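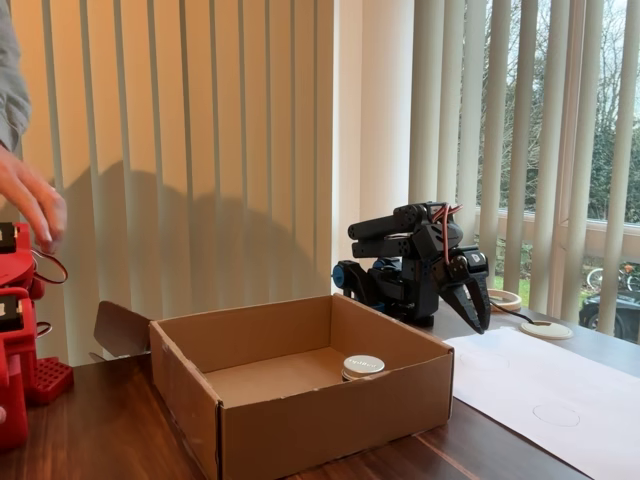
Open cardboard box on a dark wooden table.

Brolthorpe Puzzle Post – Frequently Asked Questions

Last updated: October

How does the lending work?
You choose a jigsaw puzzle from our list, we send it to you, and you send it back when you have finished. A membership allows you to have three puzzles at home at the same time. At the moment the list has 1624 titles, from small ones for children up to the very big ones which need a whole dining table.

How long may I keep a puzzle?
Until it is done. If another member is waiting for the same title, you will get a message from Paweena Kamolrat, and then we ask you to return it within three weeks.

Do you count the pieces?
Puzzles up to 200 pieces, yes. For the larger ones we trust the last borrower, who fills in the slip inside the lid. Please write on it honestly if something is missing, and where in the picture. "Sky, left side" is enough for us.

I have lost a piece. Must I pay?
No. Look first in the vacuum cleaner bag and in the turn-ups of your trousers. If the piece comes back later, put it in an envelope with the number of the puzzle and post it to us. We have 111 puzzles with one missing piece, and they have their own page. Some members prefer them, as the waiting time is shorter.

How should I pack a puzzle for the return?
Put the pieces in the cloth bag and the bag in the puzzle box. Close the lid with the two rubber bands – never with sticky tape, which takes off the printed paper. Then use any strong cardboard box a little larger than the puzzle, and fill the gaps with newspaper. You may use the same box many times if the corners are still good.

May I take the puzzle apart as I like?
Please break it up fully. Pieces left in groups get bent in the bag. The wooden puzzles by Cendberg are an exception, and they travel flat in their tray.

Can I give you my old puzzles?
With pleasure, but ask before you send. We can't take foam puzzles, or puzzles which have been glued.

Do you post abroad?
Not yet. The postage would cost more than the puzzle.

Comments

Vinzenz Hauser
Is the harbour at night still on the list? I had it last winter and gave up at the water.

Paweena Kamolrat
Yes, Vinzenz, it is free now. Shall I put your name on it?

Vesna Georgiou
Freezer bags also work if the cloth bag has a hole. Mine had one and I found out on the stairs.

Remo Hollenstein
What do I do when there is one piece too many?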